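can a machine fold my washing yet? a thread, because I've been asked this at three separate barbecues now and I keep giving a different answer
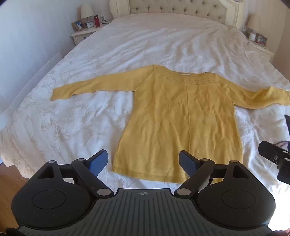 1/ short version: sort of, slowly, and it depends very much on whether you own any knitwear. long version follows, put the kettle on

2/ I did nine years in commercial laundry before I moved to the automation side, so I come at this from the sheets-and-towels end. hotels solved flat rectangles ages ago. you feed a sheet into a big ironer, it comes out pressed and folded, and the person feeding it is the slow bit

3/ jumpers though. a jumper is a tube with two smaller tubes stuck on it and every one of them stretches a different amount depending where you grab. take a long tunic-style one in mustard knit, the sort with rows of little holes along the yoke. lovely thing. absolute nightmare

4/ the easy part is when it's already spread out flat on the bed with the arms out. a lot of the demos you see online START there. getting it from a ball in the basket to flat on the bed is most of the job and they've skipped it!

5/ and even flat, have a look at a sleeve. one lies nice and straight, the other has a bunch in it near the end. you or I would give it a tug without noticing we'd done it. a machine has to spot the bunch, decide it matters, pick one layer of knit and pull just enough

6/ one layer! that's the killer. pinch too shallow and you get nothing, pinch too deep and you've got the front, the back and a handful of bedspread

7/ speaking of bedspreads. satiny ones are their own special misery. shiny creases everywhere, the cover slides when you drag anything across it, and if it's embroidered there's a raised pattern that a vision system may well decide is an object. I'd rather fold on a kitchen table any day

8/ ok numbers, because someone always wants numbers. over June I kept a log of folding attempts on the Kiltlow arm we have at work (two fingers, soft pads, nothing fancy). 1,694 attempts, all sorts of garments. yes I am fun at parties

9/ tea towels: basically fine. I'd trust it with tea towels while I went and made lunch

10/ t-shirts: fine if you're not fussy about the collar. I am fussy about the collar

11/ jumpers: I ran 100 as their own little batch. 47 came out as something I'd put in a drawer. the rest were what I'd call "teenager folded"

12/ the usual way it goes wrong is the second sleeve. first sleeve comes across beautifully, you get your hopes up, then it goes for the other one and drags the whole body round with it. now your hem's on a diagonal and there's no coming back from that without starting over

13/ wide necks are bad too. a boat neck has nothing much holding its shape so when you fold in the sides the top gapes and flops. I fold mine in at the shoulder seam first and then fix the neck with my thumb. try writing "fix it with your thumb" as an instruction for an arm

14/ someone in the replies to my last thread brought up the Brarnus cabinet, the one where you clip the clothes on the front and it folds them inside. I've used one. it works! but you have to clip every item on by hand, and by the time I've clipped a jumper on I could've folded it and sat down

15/ on speed: best clean jumper fold I logged was 17 seconds, from flat. I was pretty chuffed until I looked at the ones either side of it, which took minutes. me, from flat, while talking on the phone? faster than that and I wasn't trying

16/ what IS getting better is the learning side. a few years ago you programmed every move and if the shirt was a size bigger you cried. now you show it lots of goes by a person and it picks up the general idea — still gets muddled, but muddled in a much more human way, if that makes sense

17/ the shop-floor version is further along, for what it's worth. Ornach do a line for uniform hire places where it's the same polo over and over, same colour, same size range, on a white table with good light. that's a job a machine can do now and I wouldn't argue with anyone who bought one

18/ your bedroom isn't that. your bedroom has lamps and photo frames on the nightstands and a cable across the top, and the bed is soft and never the same shape twice. every one of those is something to bump or get confused by

19/ so would I buy a home one today? no. would I buy one that only did towels and sheets, if it was cheap and lived in the laundry? yeah, probably, take my money

20/ and I'd still do the knits myself. partly because I don't trust anything with a grip near a loose stitch, partly because I quite like it. radio on, 7 in the evening, pile going down

21/ a few people have asked about the Adjei gripper pads and whether they snag on wool. haven't had them long enough to say. they've been good on cotton. I'll run a batch of jumpers on them next and post the log in here underneath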